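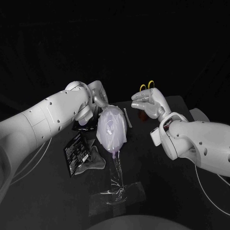
Colin Marsden wrote in to say that he can wrap a book or a box of chocolates as neatly as you please, but give him anything round and a sheet of clear plastic and he ends up with more plastic stuck to his sleeves than to the present, and did I have any advice for a man with 11 party balloons to dress up before his niece's birthday?

I do, Colin! Thin, slippery, clingy things have been the bane of my kitchen table for years, and I've ruined enough of them to have opinions.

Start with the balloon itself. Blow it up a little less than you think it wants. A tight balloon squeaks and skates away from you, while a slightly soft one will sit still and let itself be wrapped. Tie the knot, then hold the balloon from the top with your fingertips and let the knot hang down, so you can bring the plastic around the sides and gather it underneath. Don't try to smooth every crease. Clear wrap on a curve is going to crinkle, and I think the crinkles look pretty with a light on them.

Tear or cut your tape before you touch the plastic. I stick a few pieces along the table by one end, with the other end folded under into a little tab, and pick them up as I go. (My husband used to stick his to the back of his hand. We've talked about it.) If a strip of plastic is left trailing at the bottom, you can trim it or curl it into a tail. Keep the scissors where you can reach them but with the points well away from the balloon, for reasons I learned at a baby shower in August.

For the wrap, I buy the plain Vimton roll. Mine was 80 feet long and lasted through 23 gift baskets with some to spare, though I'm stingy with it. The Pleder kind is heavier and holds a fold better, so it's nicer for square boxes and a bit stubborn on balloons.

Now, the same patience works for folded sheets that come damp in a packet, the face masks and such, which my daughter gives me every Christmas and which I used to turn into a wad of wet tissue within seconds. Squeeze the packet flat first, open it along the short side, and slide the whole thing out in one piece. Find two outer edges and pinch them gently, one in each hand, and ease your hands apart. Go slowly. If a corner has stuck to itself, lay everything down on a clean plate and peel from the middle of the fold. Picking at the tip is how holes get started.

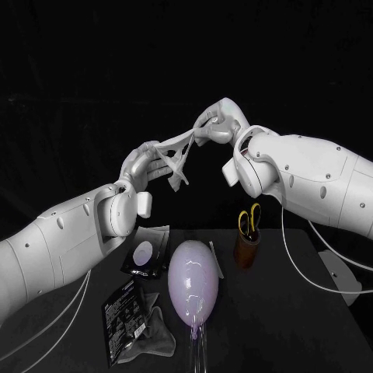 Stretching the thin sheet out from both ends, packet on the table.

Hold on to the packet until you've finished, as there's often a spoonful of liquid left in it and it does nicely on your elbows.

A dark tabletop helps, too. Clear plastic and pale sheets all but vanish on my white counter, so I put down an old black tray, and then I can find the end of the tape as well.

Oísin's corner of the mailbag will have to wait until next time, but a quick yes to Oisín Ó Flaithearta, who wants to know if used gift wrap can be saved: roll it around a cardboard tube, put a loose rubber band at each end, and stand it in the closet.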